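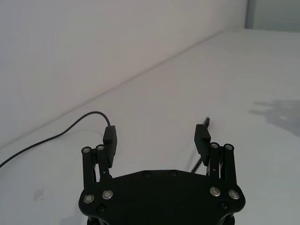 # About Drarndale Language School

Drarndale is a small school in Cleltolham that teaches Vietnamese and English to adults and to children from age six. We have 68 students enrolled this term, in groups that meet on weekday evenings and on weekend mornings. Most of our students live in Cleltolham. A few drive in from Boleck.

## How the school started

Quang Thân and Uyên Chu opened the school with one evening class for parents whose children were growing up with English at home and losing their Vietnamese. The first students met above a tailor's shop on Mercer Street. The room had a low ceiling and got very warm in September, and the class moved twice before we signed the lease on our present building.

English classes came later. Several grandparents asked for them while they were waiting for the children's class to finish, and Lowri Craddock, who had been teaching at the community college, agreed to take a beginners' group. She still teaches it. She also wrote the placement interview we use for all new English students.

## What we teach

**Vietnamese for children.** Three levels, arranged by reading ability. Children who speak Vietnamese at home but don't read it usually start in level 2. Children who don't speak it start in level 1, whatever their age.

**Vietnamese for adults.** One beginners' group and one conversation group. The beginners' group spends the first month mostly on tones and on the alphabet. We teach Southern pronunciation in class and point out the main Northern differences as they come up. The conversation group has no textbook. Students bring in a news story, a letter or a recipe and talk about it.

**English for adults.** Beginners and intermediate. The intermediate group covers letters from schools and landlords, phone calls, medical appointments and job interviews. We don't prepare students for the citizenship test, but we can tell you where those classes are held.

**Private lessons.** Available in both languages, depending on teachers' hours. Please ask at the office.

Groups are kept small enough for everyone to speak in each lesson. If a group fills up, we keep a waiting list and call people in the order they signed up.

## Our teachers

*Quang Thân* is the director and teaches the adult Vietnamese conversation group. He grew up in Cần Thơ and taught high school literature there.

*Uyên Chu* is in charge of the children's program and teaches level 3. She chooses the reading books and runs the end-of-term recital, when each class reads a poem or acts out a short story for families.

*Lowri Craddock* teaches both English groups.

*Lâm Hầu* teaches levels 1 and 2. He came to us as a classroom helper while he was in college and joined the staff after he graduated.

*Vy Ung* runs the office. She handles enrollment, payments and the waiting lists, and she is the person you will reach when you call.

## The Đào library

Our lending library is named for the peach blossom. It began with four boxes of books from Uyên's family and now holds 2,110 titles, most of them in Vietnamese. There are picture books, school readers, novels, cookbooks and a shelf of bilingual poetry. Students may borrow up to 3 books at a time, and families who are not enrolled can join for a small yearly fee. We accept donated books in good condition, but we can't take encyclopedias or magazines.

## Enrolling

Terms begin in September, January and April. New students come in for a short talk with a teacher before they are placed in a group. This takes less than half an hour, and there is nothing to study for. Children should come with a parent or guardian.

Tuition is paid by the term or in 2 installments. Brothers and sisters of enrolled children pay a reduced rate. If you have to leave during a term, we will credit the remaining lessons toward a later one.

You are welcome to sit in on one class before enrolling. Call the office first so that we can let the teacher know.

## Finding us

We are on the ground floor, next to the post office in Cleltolham. Parking is behind the building, and the entrance from the parking lot has a ramp. The office opens an hour before the first class and closes when the last one begins. If the front door is locked, please ring the bell on the left.

*Page updated January 2025*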